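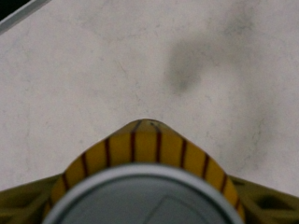
Chapter 4
Watching Robots Work

Chapter 3 dealt with what a robot can be asked to do. We turn now to what happens when it is asked to do it in front of company.

The open day at Boltis was held on Aug 3, 2022, in a long room above the old Kushnir building in Plavholm. The invitation promised "a morning with intelligent manipulation". It also promised parking. Thirty-two visitors signed the book, most of them from local manufacturers, a few from the technical college, and one who had plainly come in out of the rain and stayed for the sandwiches. He asked the best question of the day, and we will get to it.

Lev Dmytriv, who ran the engineering side, had decided that the first half of the program would take place entirely in simulation. The visitors had been hoping for something that whirred. They got a projector screen, a row of folding chairs and Fetlow, the software in which Boltis builds its tasks before any hardware is allowed near them. There was some shifting in the chairs. A simulated robot has a great deal to recommend it, but it makes a poor first impression on people who have driven across town.

The task on the screen was the handling of ordinary objects on a tabletop: drink cans and a black bag with a handle. A can is close to ideal from a robot's point of view. It is stiff, it is round, and it keeps its shape when looked at from any side. A bag has none of these manners. A real one sags, its handle goes where it pleases, and the part you would like to take hold of may be lying flat on the table or folded under something else. Anyone who has fished for a bag strap in the dark behind a car seat has met the problem.

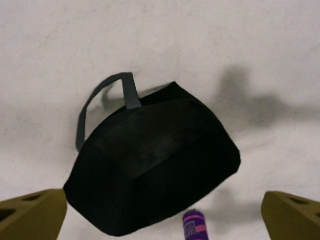 Figure 4.1 The bag in simulation, seen from above between the gripper fingers. The grey loop is the handle.

It is worth spending a moment on Figure 4.1, as the visitors were made to do. A view taken this close to the gripper is excellent for some purposes and hopeless for others. It shows where the fingers are in relation to the bag. It says very little about the rest of the room. Melaniia Dmytriv, who gave the commentary that morning, asked the audience how high the bag was above the table. Half of them said it was sitting on it. The other half said it was in the air. Both halves were quite sure, and a discussion broke out in the second row that had to be continued at lunch.

Her point was a plain one. When we watch a machine at work, we fill in whatever the view leaves out, and we do it so quickly that we don't notice the join. A shadow becomes a height. A gripper close to an object becomes a gripper about to pick it up. By the time the commentary starts we have already written our own, and ours is usually more flattering to the robot.

Engineers do this too. Lev admitted that he had once spent an afternoon admiring a behaviour that was later traced to a typing error. He did not say which behaviour, and the people from Boltis standing along the wall studied the carpet.

The second view was projected next, and the room relaxed noticeably. People like to see the whole of a thing.

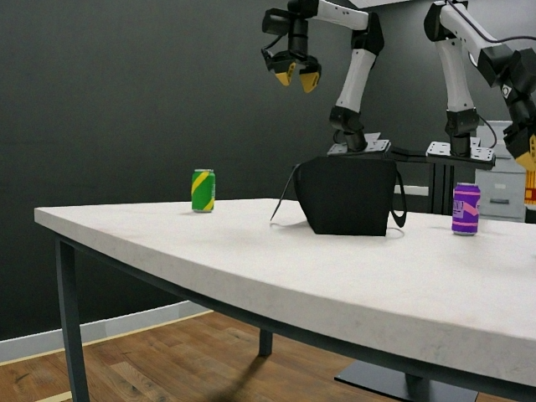 Figure 4.2 A wider simulated view of the workspace, with the black bag between the two cans and the left gripper raised above the table.

A wide view answers many of the questions a close one raises. The arms, their mounting plates and the tabletop can be taken in together, and it becomes possible to talk sensibly about reach and about whether one arm might get in the other's way. It brings its own troubles. The raised gripper in Figure 4.2 is small compared with its neighbour in Figure 4.1, and a finger a few millimetres out of place would be hard to spot. One of the arms is also inconveniently large for its side of the picture, and its gripper only just gets in at the edge. No view is generous in every direction, a fact well known to anyone who has bought a theatre ticket behind a pillar.

Melaniia then mentioned that the task had been run 700 times in Fetlow. This was received with a respectful murmur. The man who had come in out of the rain put up his hand and asked, "Seven hundred times what?"

He wanted to know whether the objects had been moved between runs, whether the lighting had changed, and what counted as a run in the first place. These are the questions that a demonstration, by its nature, gives its audience little time to ask. Melaniia answered the first two readily and the third after a short conference with Lev. The sandwiches were then brought forward by a quarter of an hour.

This chapter is organized around his question. Section 4.1 looks at what can fairly be read from a single view of a robot, and what has to wait for another one. Section 4.2 compares simulated work with work on hardware. Section 4.3 takes up trials and how to describe them, using the notes Boltis rewrote that September, when the definition of a run grew from one line to most of a page.

Terms introduced in this chapter: wrist view, workspace, occlusion, trial, demonstration bias.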